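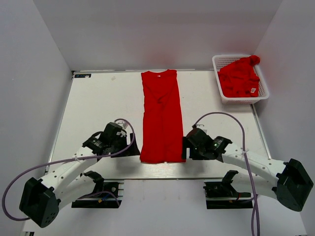 so. rote shirts. Thread, weil ich eh die ganze Zeit daran denke und sonst keiner mehr zuhören will

Ausgangslage: Cemoton (unser Straßenlauf, Juli, wer's nicht kennt) leiht die Helfershirts aus und kriegt sie verschwitzt zurück. 399 Stück. Alle rot. Alle müssen gewaschen, gefaltet und nach Größe gestapelt werden bis Freitag

Waschen ist der einfache Teil. Maschine an, Kaffee, Maschine aus. Falten ist das, woran man alt wird

erstmal zum Rot. Rot färbt. Rot färbt auch nach dem dritten Mal noch. Hab letztes Jahr ein helles Geschirrtuch mit reingeschmissen, das ist jetzt mein rosa Geschirrtuch. Seitdem nur rot mit rot, 30 Grad, wenig Pulver, kein Weichspüler

(kein Weichspüler weil die Dinger sonst vom Stapel rutschen. kein Witz. Ganzer Turm Größe M, weg)

Korb: nehmt einen mit Löchern. Ich hatte vorher so eine geschlossene Wanne und wenn da was klamm reinkommt und über Nacht steht, könnt ihr gleich nochmal waschen. Der Geruch!!

und den Korb nicht bis oben vollstopfen. mach ich trotzdem jedes Mal

Tisch: hell, glatt, leer. Bitte nicht auf dem Bett falten, ihr ruiniert euch den Rücken und die Matratze gibt nach und dann wird die Kante krumm. Auf nem hellen Tisch sieht man bei rotem Stoff auch jeden Schatten, also jede Falte die da nicht hingehört

ok jetzt das eigentliche. Methode Streifen. Hab ich von Zoriana Kuzmenko, die früher bei Fedoruk in der Mangel gearbeitet hat und mir beim Zugucken fast die Hände weggehauen hat

Schritt eins: Shirt mit dem Gesicht nach unten, Kragen weg von euch, Saum zu euch. Glattstreichen von der Mitte nach außen. Nicht ziehen. STREICHEN

zwei: rechte Seite rein, ungefähr bis da wo der Kragen anfängt. Ärmel zurückklappen, damit er nicht auf der anderen Seite rausguckt

drei: links das gleiche. Jetzt habt ihr einen langen Streifen. Kurz umdrehen und schaun ob der Halsausschnitt mittig sitzt. Wenn eine Schulter höher steht als die andere: nochmal auf. Jaa ich weiß. Nochmal auf

vier: Saum hoch zum Kragen, und dann je nach Kiste nochmal. Fertig. Dauert beim ersten Mal ewig und irgendwann macht mans im Halbschlaf

häufigster Fehler bei mir: Streifen wird unten breiter als oben. Kommt davon dass man oben am Kragen ordentlich anlegt und unten nur noch so hinwirft. Sieht einzeln harmlos aus, im Stapel hat man dann einen Fächer

zweithäufigster: dieser kleine Knubbel unterm Kragen. Stoff staut sich da, wenn die Schultern schräg reingeklappt sind, und dann laufen die Falten alle auf den Punkt zu. Drüberbügeln bringt nix, drunter ist ja noch eine Lage. Einmal an den Schultern anheben und sacken lassen, meistens reichts

meistens

und ja man kann auch quer falten, mit dem Griff in der Mitte, dieser Zwei-Sekunden-Trick. Kann ich. Bei einem Shirt. Beim zwanzigsten hab ich einen Knoten in den Armen und das Shirt sieht aus wie vorher

Zwischenstand Mittwoch hätte ich jetzt fast geschrieben, ich weiß aber nicht mal sicher welcher Tag ist. Stand: 73 gefaltet. Rest nicht

noch was zum Etikett. Das weiße im Nacken ist euer Freund. Damit seht ihr ohne Denken, wo hinten ist. In der Seitennaht steckt auch noch so ein Pflegezettel, den NICHT rausschneiden, auch wenn er kratzt, sonst steh ich nächstes Jahr da und rate beim Waschen

Größe steht bei unseren leider nur im Nacken und zwar winzig. Surnine (der Drucker) hatte versprochen die nächste Charge kriegt die Größe unten am Saum. Bin gespannt. Sehr gespannt

sortieren VOR dem Falten oder danach? Glaubensfrage. Zakhar Hnatiuk sortiert vorher, hat fünf Haufen auf dem Boden und steigt drüber wie ein Storch. Ich sortier beim Ablegen. Er ist schneller, ich hab noch einen Fußboden

kurz weg, Trockner piept

wieder da. Trockner: nicht zu trocken! Wenn die knallheiß und knochentrocken rauskommen und dann als Haufen im Korb liegen, sind die Knitter drin und bleiben drin. Lieber ein Tick früher raus und gleich falten. Gleich heißt gleich. Nicht "nach dem Essen"

ich hab nach dem Essen gefaltet. fragt nicht

Trick falls es doch passiert ist: Sprühflasche mit Wasser, leicht drüber, mit der flachen Hand ausstreichen, paar Minuten liegen lassen. Wird nicht wie gebügelt, aber man muss sich nicht mehr schämen

Frage von unten: nein ich bügel die nicht. 399 Shirts. die Leute ziehen die an und stehen drei Stunden mit ner Banane in der Hand an der Strecke

andere Frage: helle Punkte auf dem Stoff, was ist das? Bei uns fast immer Waschpulver, das sich nicht aufgelöst hat, oder Fussel. Erst ausschütteln, dann mit feuchtem Tuch. Wenns dann noch da ist ist es wahrscheinlich Bleiche von irgendwem seinem Badreiniger und das Shirt geht auf den Putzlappenstapel

Putzlappenstapel wächst übrigens. 39 Stück aus den letzten Jahren. Rote Putzlappen, auf Lebenszeit. Wer welche will: Atudbridge, Hinterhof, klingeln. Färben wie gesagt ab, also nix für weiße Fugen

Kisten! Vergess ich jedes Mal. Karton geht, wenns trocken steht. Gefaltete Kante nach oben, hochkant rein wie Karteikarten, dann zieht man eins raus und der Rest bleibt stehen. Liegend gestapelt wühlt am Startmorgen garantiert einer von unten ein XL raus und ihr habt alles umsonst gemacht

um hochkant zu stehen müssen sie aber fest gefaltet sein. Luft rausstreichen vorm letzten Umschlag. Wer labbrig faltet bekommt labbrige Kartei

Test: Päckchen hinstellen, loslassen. Steht = gut. Kippt = nochmal. Bei mir kippt grad jedes vierte, ist spät

Zoriana schreibt grad, ich soll nicht so viel tippen und mehr falten. Hat recht

Update, 200 durch. S und M komplett, L angefangen. Hab jetzt einen Rhythmus: hinlegen, streichen, rechts, links, hoch, hoch, weg. Musik hilft, Podcast nicht, da bleib ich beim Zuhören mit einem Ärmel in der Hand stehen

auch gelernt: Uhr und Armband ab. Bleibt alles am Stoff hängen. Und Handcreme vorher weglassen, gibt Flecken, auf Rot sieht man die erst wenns dunkel abgesetzt ist und dann wars das

jemand meint grad man soll den Kragen beim Falten zur Bauchkante legen, also Saum hinten, dann muss man sich nicht so strecken. Probier ich beim nächsten Korb

probiert. Geht besser fürs Kreuz, aber ich klapp dann ständig die falsche Seite zuerst ein. Bleib bei Kragen nach hinten, bin zu alt für Neues

ach und für alle die Langarm haben: Ärmel zweimal knicken, einmal schräg runter, einmal parallel zur Kante. Sonst habt ihr in der Mitte so einen Wulst und der Streifen rollt euch auf. Bei Kurzarm egal

Kinderhemdchen (haben wir auch ein paar, für die Bambini): nicht dritteln, einfach halbieren. Die sind so klein, da ist nach dem Dritteln nichts mehr übrig was man umschlagen kann

nächster Korb ist der mit XL, der schlimmste, die sind breiter als meine Arme Lust haben. Mach den noch und dann Licht aus

Nachtrag für Zakhar, der hier mitliest: ja, die Kisten bitte am Freitag VOR acht abholen, und bring Klebeband mit, meins ist alle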